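Notebook, chores bench, Wednesday, November

Today only magazines. I write this in the same evening because last week I waited two days and then could not read my own abbreviations.

The question from the Trevitz side is still the same: can a machine tidy a living room, yes or no. I answered in the last entry that I don't like the yes or no. A cup is solved for us, more or less. A folded towel is half solved. Paper is where I would still say no, and a magazine is the worst kind of paper, for it is heavy like a book and weak like a sheet. When you hold it low, the top falls over. When you hold it high, the bottom swings. A person corrects this with the little finger and does not know that he does it.

Task for the day, as written on the board: take the magazine from upright on the table, hold it upright by the jaws, carry it to the rack, release. We work with the hand-held grippers, so a human arm makes the motion and only the fingers are machine fingers. I think this is the fair way to ask about fingers first. If I myself cannot do the chore with two jaws, I should not blame the planner.

The spine is the best place to pinch. I have believed this since the Bodel tests with catalogs, and I still believe it, but the cost is that the cover bends. With closed jaws on the spine side the front turns into a curve, and the free edge goes wherever it likes.

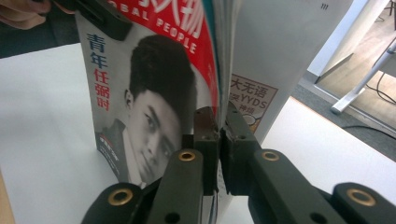 Spine pinch, Global People (the Ren Bishi issue), bottom edge on the table.

Note for the paper list: this issue is thin and the cover is glossy. The stack between the fingertips is compressed quite hard there. I tried to use less force and the magazine rotated slowly around the pinch, like a door. More force and there is a dent in the spine. Between the two is a window, but it is narrow, and I found it by feeling in my wrist, which a robot does not have. Somebody should measure it. I propose the small load cell from the Pitkänen box, if it is still calibrated.

Things I wrote on the back of my hand during the runs:

- Pages slide against each other before the cover slides against the finger. So a slip sensor at the fingertip can say "all good" while the inside is already leaving.
- Upright is easier than flat. For flat, the first problem is to get one finger under, and on the smooth white top we have no gap at all. I did not try flat today. It is a separate day.
- A second hand at the top corner helps very much. This is cheating for the final score but good for learning what the second arm should do.

After the coffee I changed to holding the magazine from both sides, fingers pressing from left and right. I expected this to be worse. For the carrying it was more calm, the sheet could not turn so easily. But the paper gets some curvature between the fingers, and on the glossy cover every curve makes a reflection.

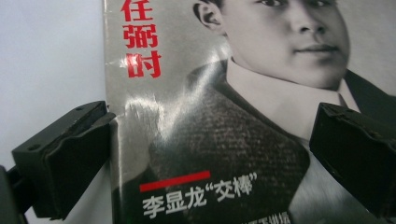
Fingers at left and right. Glare below the red characters.

I ask the vision people to look at this glare. It lies over the dark jacket and hides part of the tweed pattern, and the lowest of the red characters also looks a bit washed out. If the method wants to find the magazine again by its cover print, it should maybe trust the collar edge, where white meets nearly black, and the short red bar, more than the big soft gray regions. Also the fingers themselves cover a piece of the print. A cover which is recognized easily on the table can be a different matter in the hand.

The reading of the title by machine is a side question. Workton wants sorting by title, "as a person would do it". I would like first to put one magazine in one rack without folding its corner. I said this on the phone in more polite words.

About the numbers. The budget sheet says 3000 demonstrations for paper goods until the end of the project. We have 813, of them 203 with magazines, the rest is envelopes and loose sheets. I have doubts that more of the same envelopes will teach anything about spines. My suggestion is to stop envelopes for now and give the hours to magazines and thin brochures, also old soft ones, not only new ones which stand nicely.

My opinion today, for whoever reads: as a household chore, "put the magazines away" is not ready. As a shop-floor chore, where all pieces are the same format and come already standing in a holder, I would dare to promise it with the spine pinch and a slow arm.

To do:
Ask for the load cell.
Matte lamp cover, or move the lamp, and repeat the side hold with the same issue.
Try the softer pads, 4 mm, on the spine only.
Correct the label in the log, I typed "book" in the morning runs and it must be "magazine".

This site uses cookies to remember your settings. By continuing to browse the notebook pages you accept our use of cookies. Accept | Manage preferences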